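The Bench Where Old Boards Get a Second Go

Most people meet a circuit board only when something has stopped working. The washing machine goes quiet, the engineer takes off a panel, and there it is, green and covered in parts, usually with a price attached that makes a new machine look sensible.

Alois Strebel has spent much of his working life arguing against that sum. His repair shop in Brivstead took in 1,704 boards last year, from boiler controls to the power side of shop tills. He works on a white table, with the board up on a plate or tray so that its underside is kept off the surface.

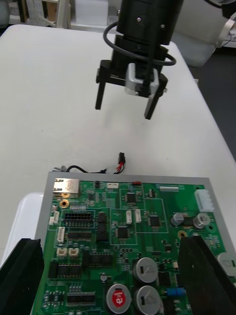

The first job is always the leads. A board comes out of its case with wires still attached, and the temptation is to pull. Strebel holds the plastic housing and leaves the wires alone. Many housings have a small latch on one side, and it needs pressing before anything will move. If it has been hot for years the plastic may be brittle, and a broken latch means a new lead.

He labels each lead as it comes off, using paper tape and a soft pencil. Two white connectors can look the same on the bench and carry very different voltages.

After the leads he looks at the capacitors, the upright cans that smooth the supply. A domed top is a bad sign. So is a brown crust at the base, though that is sometimes only old glue.
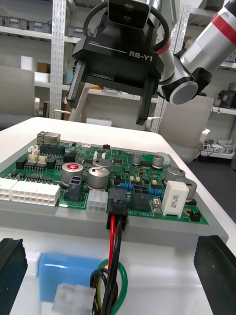 Sosina Teshome thinks people give up on them too early. A capacitor costs very little, she said, and she has seen whole units thrown in the skip for the sake of one. She would also like it known that they can hold a charge after the plug is out, and that anyone who isn't trained should leave the inside of a power supply alone.

Strebel agrees on both points. He measures before he touches, then measures again. Replacements must match the old part in value, meet or beat it in voltage, and fit the space. Height catches people out, as a can that stands too tall will foul the lid. 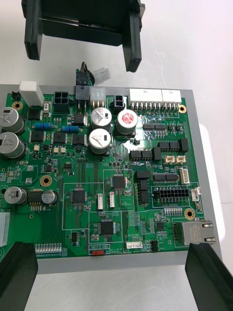 Refitting takes longer than taking apart. Short harnesses are the awkward ones. They have no slack, they twist, and the plug tends to end up facing the wrong way. He lines up the housing with its pins, checks the key, and presses straight down with the board supported underneath. A rocked plug bends pins.
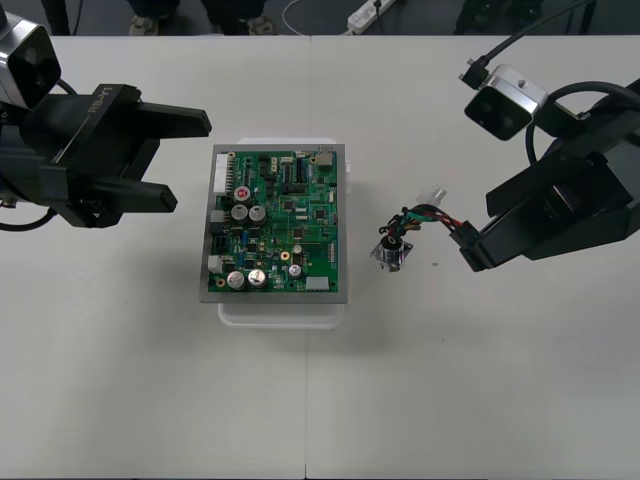 What a repair costs

A simple board at Brivstead takes Strebel up to two hours, and a bad one can sit on the shelf until February waiting for a part. He quotes before he starts and charges nothing if he can't mend it. Corroded tracks are the usual reason for saying no.

Bring the leads along with the board if you can, and a note of what the machine was doing when it stopped.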